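Sunday, August 21, 2022

Equipment planning, bin cell. Carrying on from the April list, which is out of date on nearly every line. Quiet in the lab today so I went through the quotes and the cupboard.

What we have left for this year is 838 dollars on the small parts line. The gripper money is separate and can't be moved, I checked in April and the answer was no. So the list below is split in two, things that come out of the 838 and things that have to wait for the next round.

Small parts first.

Bins. We want two more gray metal ones, same size as the ones we run now. Ludis still lists them but only in packs of four, 434 for the pack with shipping. Drerow sells singles, slightly shallower, and I don't want to redo the wall heights in the collision model for the sake of saving a little. Going with the Ludis pack unless someone objects. The two spares can go on the shelf. Floor wear on the present bin is cosmetic as far as I'm concerned, but it does bother the segmentation on some runs, so a fresh one for comparison is worth having.

Clamps. The spring clamps are fine for holding bin to bin. I had a line for proper toggle clamps and a base plate and have taken it out again. Drilling the table means getting it resurfaced later and I'd sooner put that money into cable work. Keep two spare spring clamps in the drawer, orange handles, the hardware store has them.

Tape. Blue tape marks for the panel position are good enough for now. One more roll.
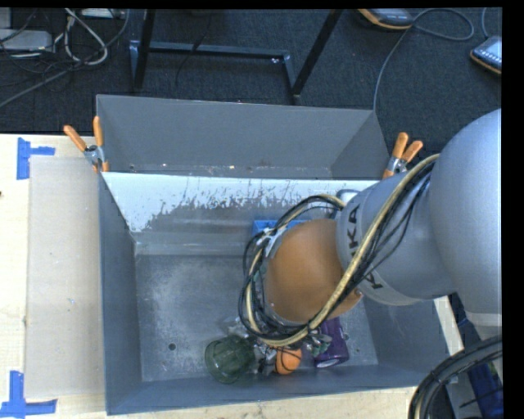
KUKA over the main bin, second bin clamped behind. Cable bundle goes around the outside of the joint.

Cable dressing is the line I keep coming back to. The bundle makes a big loop around the orange-brown joint cover and hangs close to the work. Two options:

Mulder does a dress pack with a spring return, quoted at 808. It would take nearly everything and leave nothing for bins. It is also sized for a larger arm, and their drawing shows the bracket right where we have the tie point, so we would need an adapter made.

Brollier has a plain kit, split sleeve plus four hinged holders, no return. Quoted at 530. Lighter, and we can fit it ourselves in an afternoon. But 530 plus the 434 for bins is 964, over by 126.

So it is one or the other this year. My vote is bins now, Brollier kit at the top of the next request. In the meantime re-tie the bundle and check clearance at the two worst poses (far left corner, and wrist rolled all the way over). If the loop touches the bin wall in either one we stop and swap the order of these purchases.

Asked Brollier whether the holders are sold one at a time. No reply yet. Two of them at the joint might be all we need - the sleeve we could buy anywhere.

Test objects. Mixed set is working well and costs next to nothing. Cup, small ball, purple container. I would like more see-through items, the depth camera needs the practice. Put 40 aside for this, dollar store run, keep the receipt.

Next round, no order numbers yet:
- Brollier kit, 530
- second set of fingers for the gripper, want a narrower tip, get a drawing done before asking for prices
- cable tray for the floor behind the table
- table, same height, not urgent

Running total if the bins go ahead: 434 for bins, 40 for objects, leaves 364. Clamps and tape come out of that and I'd hold the remainder for breakage. Fuses and one connector went last year with no line to cover them.

To do:
- confirm Ludis lead time, the web page says three weeks and the quote says five
- measure the outside diameter of the bundle at the lettered section and again at the loop, send both to Brollier
- tell Mulder no for now, ask if the quote can be held
- update the shared sheet, the April tab can be archived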